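Saving a half bottle of sparkling wine for the next day: spoon, stopper, or give up?

Posted in Kitchen & Pantry, 2 June 2019

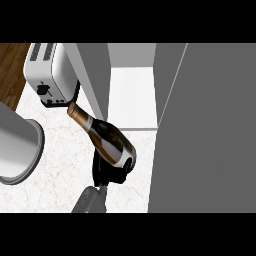 My little household has fallen hard for sparkling wine, and we have a leftovers problem! We used to buy one bottle for New Year's and that was it. Then a shop called Clatby opened near us, they do tastings, and now we open something bubbly with takeout, with popcorn, with fried eggs for supper (try it, really). The trouble is there are only two of us and we never get through a full bottle. I mean the proper full size, dark glass, gold foil all over the neck and a big pale label around the lower half, and by the time we've each had a glass and a bit there's still plenty left in there. My grandmother swore by hanging a teaspoon in the neck, handle down. My neighbor says the spoon is nonsense and you need a special stopper. My cousin says pour it into a jar with a lid, which sounds wrong to me but I can't say why. What do you all do? And how long does it keep? I'd love to get three days out of a bottle if that's possible. Also, does it matter if it lies down in the fridge? Our door shelf is too short for it to stand.

Fludov

Pidard
Oh, I love this subject, welcome to the club! I've been playing with this for years and I have opinions.

Start with the spoon. I've tried it side by side with an open bottle more than once, same wine, same fridge shelf, and I could never tell which was which. Both were still pretty lively the next evening, and I think that's why so many grandmothers believe in it. Cold wine holds on to its gas much better than warm wine does, so an open bottle in a cold fridge does better than you'd expect all by itself. The spoon gets the credit.

A real stopper does help, though. Get the kind with two little hinged arms that clamp under the lip of the bottle. The rubber plugs made for still wine are no good for this, they pop out, and one of mine shot across the kitchen and landed behind the stove, where it lives to this day. And please don't use one of those vacuum pumps! It pulls out exactly the thing you're trying to keep.

My routine, for what it's worth:

Chill the bottle well before opening, several hours in the fridge, and longer if it came home warm in the car.
Open it slowly, hold the cork and turn the bottle. A big pop means foam, and foam is bubbles you don't get to drink.
Pour what you want, clamp the stopper on, and put it straight back in the fridge between pours. Leaving it on the table all through dinner does more harm than anything else.

Done that way I get a very nice second day and a decent third. The fullest bottles keep best, so if you've only got one glass left in there, drink it up or cook with it. A splash in a pan of mushrooms is wonderful, and flat sparkling makes a terrific salad dressing with a bit of mustard.

Standing up is better once it's open, partly for the bubbles and mostly because stoppers leak and then your lettuce smells like a wedding. Could you move a shelf? Most fridges let you lift one out. I took out the egg rack and raised the middle shelf a notch, took me ten minutes, and now I've got room for two bottles and a tall jug.

One more thing, wash the stopper with plain hot water and let it dry completely. The rubber picks up soap smells and hands them right back to the wine.

Vishwakarma
just buy half bottles

(ok, longer version. They cost more per glass and there's less to choose from, but if you're pouring the end down the sink anyway it might even out. Ask the shop, mine orders them in if I take 9 at a time. We do that every September for the holidays.)

On the jar idea: don't. Pouring it over knocks a lot of the fizz out, and an ordinary jar isn't made to hold pressure. A sparkling wine bottle is heavy for a reason, so leave the wine in it.

Fludov
Thank you both, this is great! I went and measured, and the middle shelf does lift out, so there goes my excuse. Ordered a clamp stopper last night and I'm going to do the spoon test myself as well, because I don't think I can give it up without seeing for myself. The mushrooms are happening this week no matter what. Does anybody know if the clamp kind fits the skinny little half bottles too? I'd like to try a couple of those.

Pidard
Mine fits most of them, but I've had one half bottle where the lip was too narrow and the arms just slid off. Take the stopper with you to the shop and hold it up to the neck. And do come back and tell us about the spoon!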